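News > Press releases > Gellmont

Gellmont opens second recording room to gather electrical assembly examples for Wollwood learning system

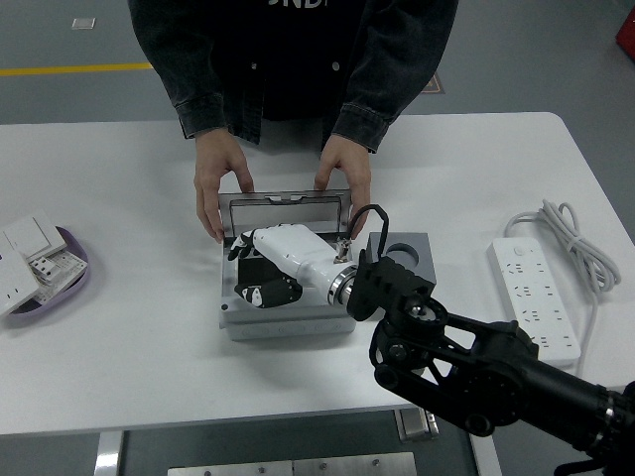
Gellmont, the automation firm, has opened a second recording room at its Mivton works and will use it to gather examples of small electrical handling jobs. The examples will go into Wollwood, the learning system the company has been building for customers who pack, sort and check wiring accessories.

The first room has been in use since the spring. It has produced 1185 examples, of which 1066 passed review and have been added to the training set. The rest were set aside, mostly for faults in the recording: a dropped video stream, a hand position logged late, or an operator stopping before the job was done. Rejected examples are kept in a separate archive and are not used for training.

Each example is a single attempt at a single job, recorded from start to finish. The system stores the video, the position of every joint in the arm and hand, and a short written label saying what the attempt was meant to do. A typical label might read "put the socket module in the box" or "lift the switch panel off the tray". Labels are written before the attempt and checked again afterwards by a second person.

The work in both rooms is done with parts of the kind the customer handles. Wall switches, socket modules and power strips are awkward items for a machine. Switch panels are flat, smooth and hard to pick up from a pile. Sockets have exposed terminals that should not be pressed. Power strips come with a length of cord that never lies the same way twice, and a system that has only seen tidy cords does badly with untidy ones.

Boxes with lids have been added to the list of jobs this September. The robot hand has to reach in past the rim, close its fingers on a part and come out again without catching the lid or the walls. At this stage a person may hold the lid up while the hand is inside. Later sessions will ask the robot to deal with the lid as well, and those attempts will be labelled separately so that the two kinds are not mixed.

"We wanted to get the reaching right before we asked for anything else," said Onni Jääskeläinen, who leads data gathering at Gellmont. "If you try to teach the lid and the reach together, and the attempt goes wrong, it is hard to say which part went wrong. So we split them. It takes longer, but the examples are easier to use."

Jääskeläinen said the layout of the table is changed between attempts. Trays are moved, parts are turned over and cords are left in a different position. Operators are asked not to straighten anything once a recording has begun.

"People want to be neat," he said. "We had to put that in the written instructions. A customer's bench on a Tuesday afternoon is not neat, and that is where the system will be working."

The second room follows the same plan as the first, with one change. The control desk has been moved so that the operator faces the table from the side, after complaints that the earlier position made it hard to judge how deep the hand had gone into a container. The same change will be made to the first room when it next closes for maintenance.

Heiskanen, which supplies fixtures and work surfaces to the Mivton site, fitted out the new room. The tables can be adjusted for height and the mounting plates are shared between both rooms - an arm can be taken off one table and fixed to the other without a fresh set of drawings. Calibration is still carried out after every move, and no recordings are accepted until it has been signed off.

Sessions are limited to 40 minutes, followed by a break. Gellmont brought in the limit after reviewers noticed that attempts recorded late in long sessions were slower and contained more corrections. Corrections are not a fault in themselves, and some are kept on purpose so that Wollwood has examples of a poor grip being put right. They are marked as such in the label.

Anyone who appears in a recording has agreed to it in writing. Faces are kept out of the stored video where possible and are blurred where they do appear. Staff may ask for a recording to be withdrawn at any time before it enters the training set.

Gellmont does not plan to publish the full set. A smaller selection, with labels and joint positions, will be offered to customers who are testing Wollwood on their own equipment. It will include failed attempts as well as good ones, so that customers can see how the two are told apart in review.

Recording in the second room has begun with switch panels and socket modules. Power strips will follow once the present group of box jobs has been reviewed. Customers who would like particular parts considered for later sessions should send samples to the Mivton works, marked for the data gathering team, with a note of how the parts are normally stored and which surfaces must not be touched.

Press enquiries: Onni Jääskeläinen, Data Gathering, Gellmont, Mivton works. Visits to the recording rooms can be arranged outside session times.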